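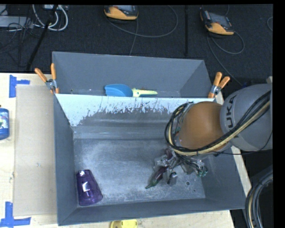

A robot arm with a metal gripper reaches into a gray bin, toward a dark purple object shaped like an eggplant.

The Quiet Business of Keeping Glass Clean

Milagros Prieto keeps a beaker on her windowsill that she has never used. It belonged to the man who trained her, and it has a faint cloudy ring a finger's width from the bottom that no soap, acid or scolding has ever shifted. New people at Sarnerwood, the small water-testing laboratory where she has worked for most of her adult life, tend to pick it up on their first day and ask what was in it. She always gives the same answer, which is that she has no idea, and that she would very much like them to think about that for a minute before they put it down.

I had come to Sarnerwood on a Saturday, when the benches are quiet and the washroom is busy, to learn about glassware. I will admit that I expected an hour's conversation and a cup of coffee. I stayed until the building's heating clicked off at six in the evening, and I went home with a notebook full of things about rinsing.

Most of us think of a laboratory as a place where the interesting part happens in the flask. Milagros thinks of it as a place where the interesting part can only happen if the flask has nothing to say for itself. Her group looks for very small amounts of metals in well water and lake water, and a smear of detergent or a trace of last week's sample can show up in the results looking every bit as real as the thing they are hunting for. A bad wash doesn't announce itself. It sits there in the numbers with a straight face, and somebody's well gets a worse report than it deserves (or a better one, and that's the kind that keeps her up at night).

The washroom itself is long and narrow, with two deep sinks, a drying cabinet that hums in B flat, and a row of plastic tubs with tight lids where the volumetric flasks soak overnight in weak nitric acid. Helmi Juntunen runs it. She came from a hotel kitchen, and she still calls the big sink "the pot sink" and the trolley "the pass." She has firm opinions about brushes. A brush with a bare wire tip will scratch the bottom of a tube, and a scratch is a little valley where things can hide, so Helmi throws brushes out long before anybody else would and keeps the new ones in a drawer whose key lives in her apron.

"People get sentimental about a brush," she told me, pulling one out to show me the bristles. "It's a brush."

Her routine goes like this. Glassware comes in and is rinsed with tap water right away, before anything can dry on. Labels and pen marks come off next, with a bit of alcohol on a cloth. Then comes warm water with a detergent made for the purpose, then a great deal of tap water, then the acid soak, and then the purified water, poured in small amounts and swirled and tipped out, again and again. Four small rinses, she says, will do far more for you than one big one, and she made me try it with a drop of food dye in a 500 mL flask so that I could see it for myself. By the last rinse I couldn't find any pink at all, and I'd used less water than I use to do my own coffee pot.

Watch how the water leaves the glass, too. On a clean wall it slides away in one smooth sheet, and on a greasy one it breaks up and clings in beads. That is the whole test, it costs nothing, and I have since ruined several dinners at home by holding wine glasses up to the kitchen light.

There is a machine, of course. Sarnerwood bought a Lahtinen washer some years back, a big front-loader with racks full of upright nozzles, and it gets through the ordinary beakers and bottles in a fraction of the time. Joonas Ojala, who looks after the instruments, is fond of it and will tell you so at length. He likes that it does the same thing each time, and that the last rinse is measured for conductivity, so there is a number to write down at the end. He is less fond of what people do to it. A narrow-necked flask that leans off its nozzle gets a lovely hot shower on the outside and nothing much on the inside, and it comes out looking perfect. He has taped a hand-drawn picture of the right way to load the rack to the door, and underneath it a second drawing of the wrong way, because he found that the first one wasn't enough.

The narrowest pieces still go through Helmi's hands. Pipettes stand tips up in a tall cylinder and are flushed from below, and burettes have their stopcocks taken out and washed separately, each one kept with its own barrel. Anything measured to a line is kept away from high heat. The volumetric pieces dry at room temperature on pegs along the wall, upside down and loosely covered, and it takes as long as it takes.

Over soup in the break room I met Anneli Kallio and Irja Mäkelä, who share the bench nearest the window and who have been disagreeing about plastic for years. Anneli would happily switch nearly everything to disposable tubes. She has used the ones from Finov for her metals work, checks each new lot with a blank before she trusts it, and says the hours she saves go straight into running more samples. Irja looks at the waste bins on a Friday and feels a little ill. She also points out that a plastic tube is only as clean as the day it was packed, and that glass you washed yourself at least has a history you can ask about.

They have come to a sort of truce. Plastic goes to the field, where glass gets dropped on rocks, and glass stays home for the standards and for anything with a solvent in it. The lab logs both. Joonas set up the record on a program called Didach, and every batch of washed glass now has an entry with the date, the acid bath it came from and the result of a blank pulled from the batch at random. There were 2000 entries in it when I visited. Milagros reads the new ones with her morning coffee, the way other people read the weather.

I asked what happens when a blank comes back dirty. Everybody at the table looked at Helmi, who put down her spoon and explained that the whole batch goes back to the beginning, all of it, including the pieces that were probably fine. The last time it happened there were 16 flasks drying on the pegs, and the trouble was traced to an acid bath that should have been changed a few days sooner. She changed it, washed the tub, wrote it up and started over. She was late for her sister's birthday, and she took the flask tongs home in her coat pocket by mistake and had to bring them back on Monday, where they were waiting on the drying rack when I left, next to a fresh brush.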